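Beans taste flat after a week, is it the jar or is it me?
Posted in Kitchen & Pantry > Coffee and Tea

Wiroj Rojanasak
Joined in July, 16 posts

Okay so I've been buying whole beans from Ondley (the little roaster, not the grocery one) and the first few days are wonderful, like chocolate and orange peel, and then by the next Friday it all tastes like warm cardboard. I brew in a plain drip machine at home and do a press pot at work, same story with both.

What I do right now is open the bag, pour the lot into a glass jar on the counter and toss the bag. The jar sits by the window next to the toaster. I scoop with a measuring spoon straight into the grinder, two scoops for one mug, four when my sister is over. I've never weighed anything in my life and I'd love to keep it that way!

Things I've tried already: cleaning the grinder (gross, but no change), bottled water (no change), and a bag of the Krajewska dark roast, which held up a bit longer but I didn't love it to begin with. I also read a very long article saying I need a vacuum canister for 109 dollars. Do I? My whole coffee maker cost less than that.

Also, freezer yes or no? My mother says yes, the guy at Ondley says never, and I'm stuck in the middle with stale coffee.

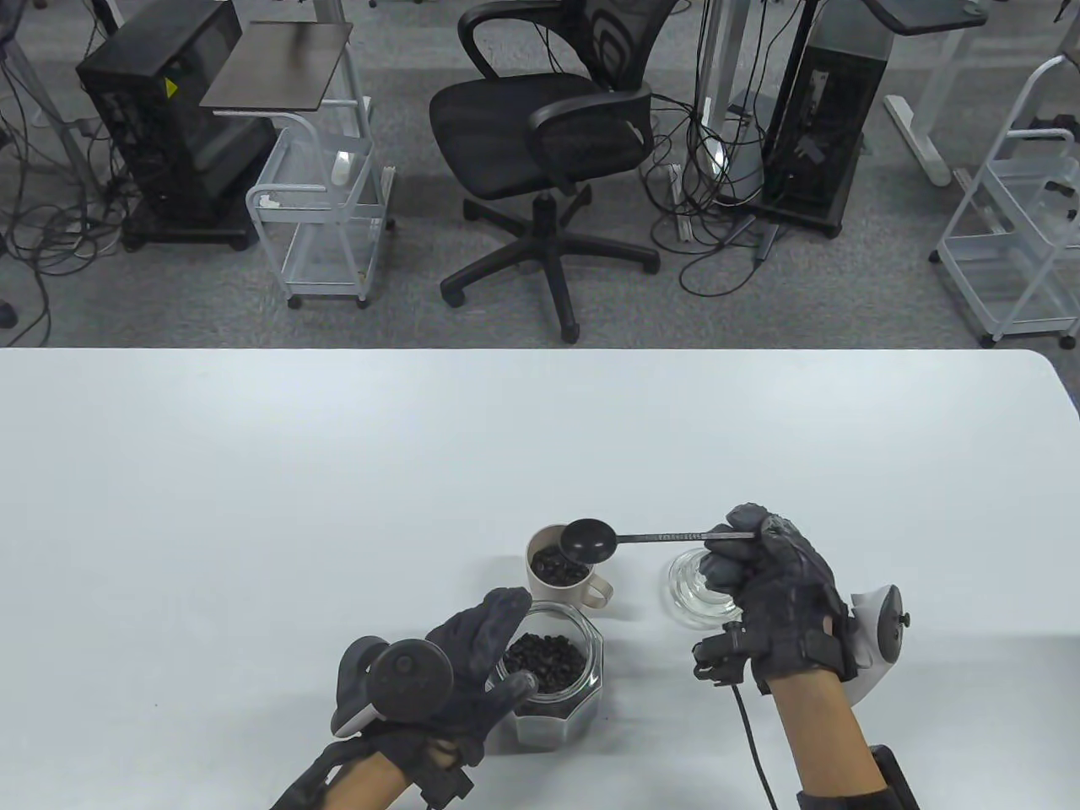 Ambros Trummer
It's the window. Move the jar into a cupboard tonight and you'll probably get most of your chocolate and orange back with the next bag. Light and warmth are both hard on roasted beans and you've got yours parked between the sun and a toaster, so they're getting it from two sides.

Glass is fine, by the way. I've used glass for years. What matters more is how much air is sitting on top of the beans. A big jar that's half full all week is mostly a jar of air, so either get a smaller one or split the bag between two and don't open the second until the first is gone. Old jam jars work great if you get the smell out of the lids (baking soda, overnight, then let them dry all the way).

And quit throwing out the bag! If it's the kind with the little valve and a fold-over top, it's already better storage than most of what they'll sell you. Squeeze the air out, fold it down tight, clip it, put it in the cupboard. I clip mine with a clothespin.

Skip the 109 dollar thing. I had a Wudden canister with a pump lid and the seal went on me before the first winter was out. I keep dog biscuits in it now.

On scooping, I'm going to gently disagree with you. Dark beans are puffier than light ones, so two scoops of one isn't two scoops of the other, and that may be part of why the Krajewska seemed different. You don't need a scale forever. Borrow one, weigh your usual scoop a few times with each kind of bean, write it on a piece of tape and stick it on the jar. Done.
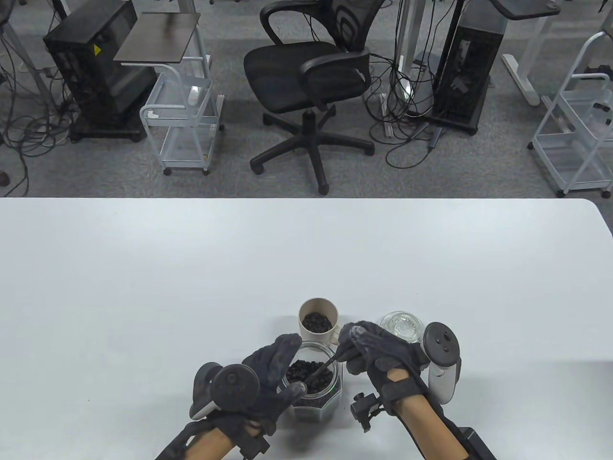

Working over the beans, glass jar in front and cup behind.

Freezer: yes, with rules. Freeze in small packets, one week's worth each, as airtight as you can get them. Take one out, let it come up to room temperature before you open it, and don't put it back. The trouble starts when people keep the one big bag in there and open it every morning, and then it gets damp and smells like peas.

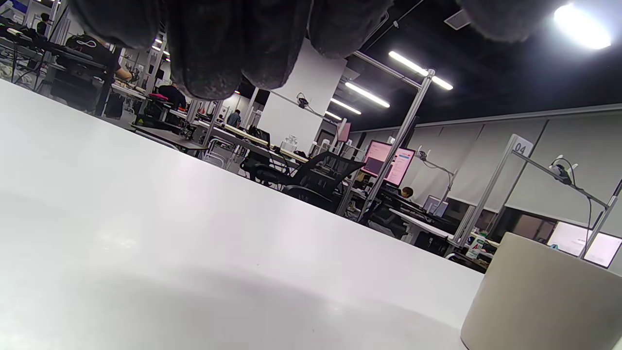
draltovora_fan
532 posts

Just buy less at a time. I get the half bag from Draltovora every week and never store anything.

Freezer is a no from me, but I've only got the tiny one over the fridge and everything in there tastes like fish sticks.

Also check the roast date. My old store had bags sitting there for months with no date on them at all, and no jar is going to fix that.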